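The fault report nobody reads

Clerell lost two days of recordings in September over a loose screw. It was a pivot screw on a hand-held gripper, and it had backed out far enough that one finger closed a little late. The operator felt it and wrote "left side soft" in the log. Recording went on. When Larysa Bondarchuk checked the files, 1000 grasps had finger positions she couldn't trust.

I think the log entry should have stopped the work. A soft toy makes this kind of fault easy to miss. Plush gives way under the pads, and a grip that is off by a little still looks fine from where the operator stands.

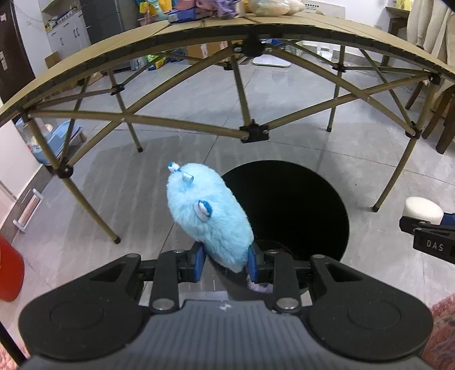 Who gets to stop

At Kneath, where I worked before, anyone holding a gripper could call a stop and the session lead had 15 minutes to look at the tool. At Clerell the operator writes a note and the lead reads it at the end of the day. Sérgio Cordeiro defends that rule. He says most notes are about tired hands, and he is right about most notes. I still don't accept it. Checking four screws with a driver is quick, and throwing out two days of work is not.

There is a safety side too. The same finger design goes on the powered arm at Nondside, and a late finger there can drop a part or pinch somebody reaching in to fix it. 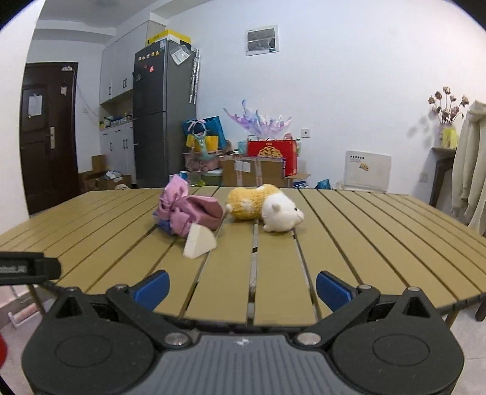 My proposal is small. Check the screws every 30 grasps, mark them with paint so a turned one shows, and let the operator call the stop. Larysa has already started with the paint. Sérgio wants to see a month of numbers first, and he can have them, provided the stop rule starts on Monday.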